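Budget post, as promised. Writing this between two other things so bear with me.

So where we are: the plan was to buy one mobile two-arm robot this year for the Greren project, get it in before the end of August, and have it opening drawers and doors by winter. That was the plan in spring. Since then I've had three quotes, thrown out one, and rewritten the spreadsheet more times than I want to admit.

The three were Sedutis, Major and Jorkaletti. Sedutis came in cheapest on the base unit and then the add-ons started. Grippers extra. Spare gripper fingers extra. Charger extra (a charger!). By the time I had everything on one line it was barely cheaper than Major, and Major includes the first year of support. Jorkaletti never sent a proper quote, just a brochure and a "let's talk", so they're out. Maybe next round.

Thing I underestimated badly: everything that isn't the robot. Quick list of what got added since the first draft.

- second battery
- freight, plus insurance on the freight
- a ramp for the loading door, $714, not negotiable aparently
- floor tape, cable covers, e-stop on a lanyard
- a workstation with a decent GPU, for the simulation side
- furniture to practice on

Furniture was 500 dollars in my first version. Still is. Secondhand dressers and a door in a freestanding frame, that should do it. Want a mix of handles, long bars and little short ones, becuase the short ones are where the grip planning gets ugly.

The ramp annoys me most. We measured the threshold twice and there's no way around it, a wheeled base with that much weight on it isn't going over a lip. Fine. Ramp.

OK the simulation part, which is where I've changed my mind.

Originally sim was a nice-to-have at the bottom of the sheet. Workstation, some setup time, done. Now it's the first thing I want to pay for. Reason is lead time. Both Sedutis and Major are talking months for delivery and I don't want to sit there with an empty lab and a ramp. With the workstation we can do rooms, drawers, doors, lighting, whatever, long before a crate shows up.
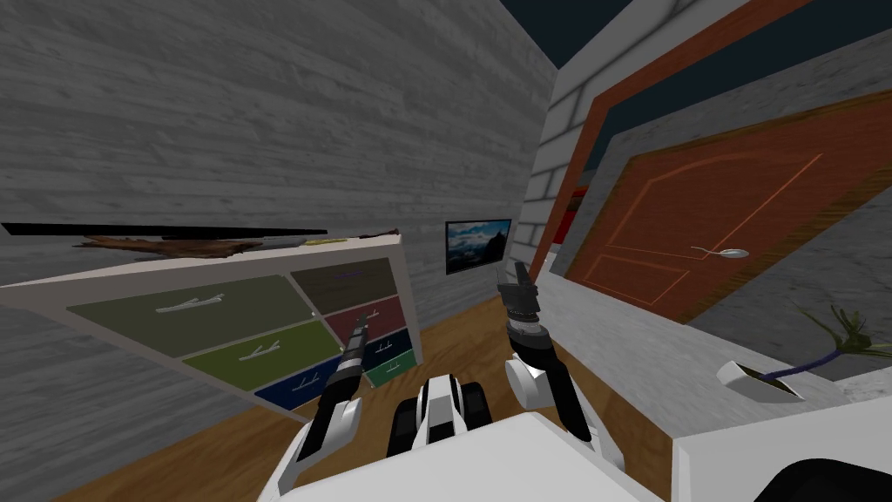
And it changes what we order, too. I had long-reach arms in the first draft as a must. Expensive option, both vendors. After a while with virtual rooms I'm far less sure. What matters more to me now is how wide the base is, and how close it can park next to a cabinet without blocking its own drawer. So the base footprint went up to the top of the question list and the long arms went down to "ask later". Could be a big saving. Could also be wrong, we'll see.

Questions I've sent to both vendors, copying here so I don't lose them:

1. Base width with the arms folded, and with them out?
2. Do you supply a model file we can load in sim, and does it match the unit you're actually shipping?
3. Price of replacement fingers, per pair, not per "kit"
4. Who pays return freight on a warranty repair?
5. Can support be bought later or only with the order?

Number 2 is a dealbreaker for me. If the model has the wrong joint limits we've spent months training on a robot that doesn't exist. Major said yes right away. Sedutis said they'd check. Still checking.

Payment terms, while I'm here. Sedutis wants 70 percent up front. Major wants 51 percent on order and the rest on delivery, odd number, I asked, it's just their policy. For a small group that gap is real money sitting in somebody elses account for months. It pretty much cancels what's left of the Sedutis discount.

So today I'm leaning Major. Not signed. Order of spending as it stands now:

- workstation first, this month if the card limit allows
- deposit on the robot once question 2 is answered in writing
- ramp and furniture when there's a ship date, not before
- second battery, last, only if there's anything left

There probably won't be anything left.

One more thing on contingency. First draft had none, second draft had a token amount, and I've moved it up again after the charger business. If you're doing one of these budgets yourself, go through the quote and look for the words "sold separately" before you do anything else. Mine had them in a footnote on page four.

Will update when Sedutis gets back to me about the model file. If anyone has a used dresser with working drawers, I can pick up, evenings after 6.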